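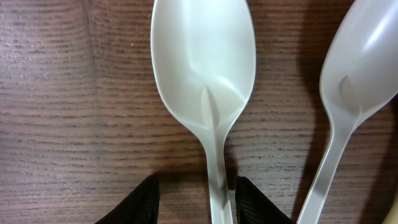
Vimham, 9 June 2024

Progress note for Gornier, cutlery work package. Short one, sorry, the full tables come with the September report.

Where we are. 3319 demonstrations recorded and stored, all from the wrist camera plus joint readings. Target for this stage was 3000-odd so we're over, but see below, not all of them are worth keeping. Disposable cutlery is the current set. White plastic spoons on the brown wood tabletop, two close together, fingers open either side of one handle. The task is to take one spoon and leave its neighbor alone.

Why spoons are slow. Thin handle, flat on the table, very little to get hold of. The plastic is slightly see-through so the wood tints it near the edges, and glare on the bowls moves about when the wrist moves. Shadows between two spoons get read as an edge by the old segmenter. We stopped using it for labels in the spring and mark the grasp moment by hand now. Slower but the labels are better.

Discards. 231 demonstrations thrown out so far. Mostly operator hesitation (long pauses over the handle, then a correction), some dropped camera streams, a few where both spoons got dragged. Iason Pappas wants to keep the dragged ones in a seperate folder as failure examples and I agree, they cost nothing to store. Not counted in the total we bill against.

Training. First policy trained on a subset of 1000, single spoon layouts only. Fine on those. Falls apart when a second spoon is near, goes for the gap between them. Expected, it had never seen two. Retraining on the full set starts once the relabeling is done. No success rates in this note – the test layouts changed halfway and the numbers don't compare.

Equipment. Ridged fingers are staying. Gradine quoted for a softer pair, we'd like to try them but only after the spoon set is closed, otherwise half the data has one finger and half the other. Second workstation from Vasilakis has arrived, not set up yet.

Money. On plan except operator hours, which are over becuase of the hand labeling. We can cover it from the travel line if you're OK with that – please confirm by email, a yes is enough.

Next. Finish relabeling. More two-spoon layouts, with handles at converging angles. Then forks.

3 shares | 2 comments

Contact: Vimham project office | © 2024 | Back to top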